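The Creditors' Meeting

By the time the bankruptcy of Halville Air reached its second winter, Emiko Nagano had stopped believing anything printed on heavy paper.

The new plan was printed on very heavy paper. It came in a blue folder with a ribbon, and the ribbon alone told her that somebody was still billing by the hour. She sat in the fourth row of the hotel ballroom in Trimcombe and read the first page twice. The airline would emerge leaner. It would emerge focused. She had worked in its fuel accounts office for long enough to know what they meant by that, and it was her.

"They've found money," said Baptista, dropping into the chair beside her. He had run a catering company that put sandwiches on the Dosstead flight, and the airline owed him for every sandwich since March.

"Whose?"

"Investors."

"I can read. It says investors eleven times. It doesn't say who."

He turned his own folder over, as if the names might be on the back. Baptista was a hopeful man. He had been hopeful at the first meeting, when they were promised full repayment, and at the next one, when they were promised most of it. The current figure was 37 cents on the dollar, payable in stock.

"Stock in what?" Emiko had asked the lawyer at the door.

"In the reorganized entity," he said, and offered her a mint.

The chairman came on at last, to music. He was new. He had a good haircut and a way of standing that suggested he'd been told to use the whole stage. He said the old Halville had lost its way. The new Halville would fly 20 routes instead of the present number, which he didn't mention, and it would be a technology company that happened to own airplanes.

Emiko wrote that down so she could be angry about it later at home.

The lights went down and the slides began. There was a map, with arrows. There was a graph that rose to the right and had no numbers on the side. Then came the part he called the galley of tomorrow, and he went for a drink of water.

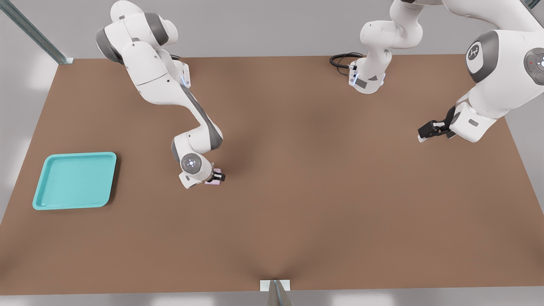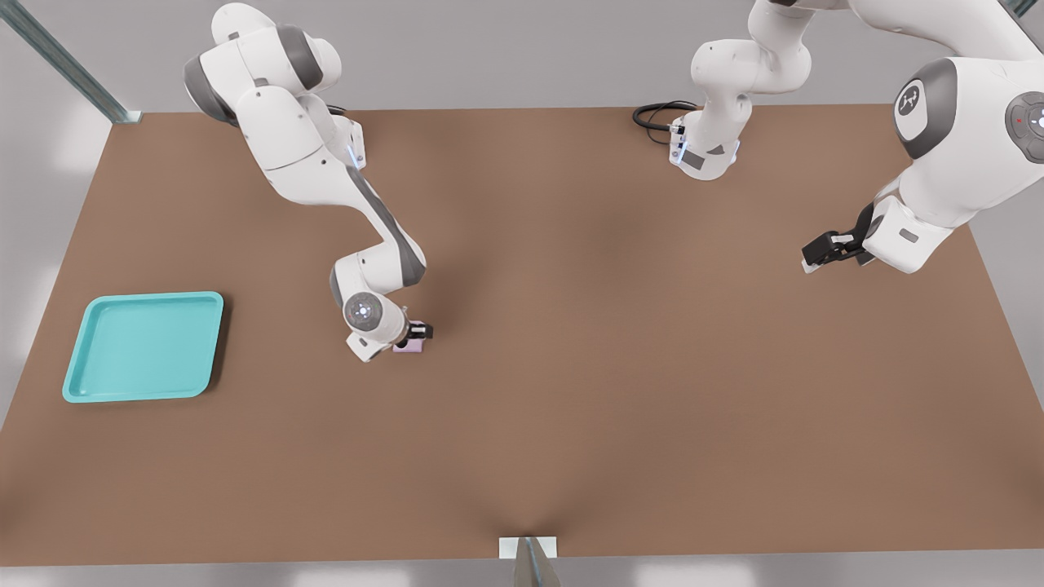

Computer renderings of the tabletop workspace.

"What's it got to do with galleys?" Baptista whispered.

"It's a table," said Emiko.

"But they'd need people to load the carts. They'd still need bread."

"Did he say bread?"

He hadn't said bread. He had said throughput. Baptista looked at the screen a while longer, and she saw him working out where a man with two vans might fit into it. She wanted to tell him to stop. She ate her mint.

When the chairman asked for questions, he meant it the way people mean it when they ask how you are. A pension fund man thanked him for his candor. A woman from the airport at Dosstead wanted to know if the landing fees would be paid, and was told that Dosstead was a valued partner. She said that was nice, and were they going to be paid? Somebody brought her a folder.

Emiko stood up. She hadn't planned to.

"I did the fuel invoices," she said. "Last year you paid for fuel on 425 flights that never left the ground. I wrote a memo. Is that in the plan?"

The chairman smiled at a spot above her head. "I think that predates me."

"It predates you by two months."

"And we're very focused on looking forward."

"Who are the investors?"

There was a small pause – a real one, the first of the morning. The lawyer leaned in toward the microphone and said the group preferred, at this stage, to remain confidential, but that it had deep experience of the airline and its operations.

She thought about that. Who had deep experience of Halville Air? Its mechanics did, and its creditors. And so did the old board, who had sold their shares in good time and hadn't been seen since.

"Is it the same people?" she said.

The lawyer said they had time for one more question, and pointed at the pension fund man.

The vote was held before lunch, by a show of folders. There were 150 claims in the room and most of them were tired. Baptista raised his about halfway, then glanced at her and raised it the rest of the way.

"It's something," he said. "Thirty-seven is something."

"It's paper."

"You didn't vote."

"I'm thinking."

In the lobby they had put out a buffet, with little cards saying who had made it. It was a company she had never heard of. Baptista picked up a sandwich, opened it, looked at the ham, and closed it again. He asked a waiter, very politely, if these people had been paid in advance.

"Oh, yes," the waiter said. "They insisted."

Emiko took four and wrapped them in the ribbon from her folder, and went out to look for the bus.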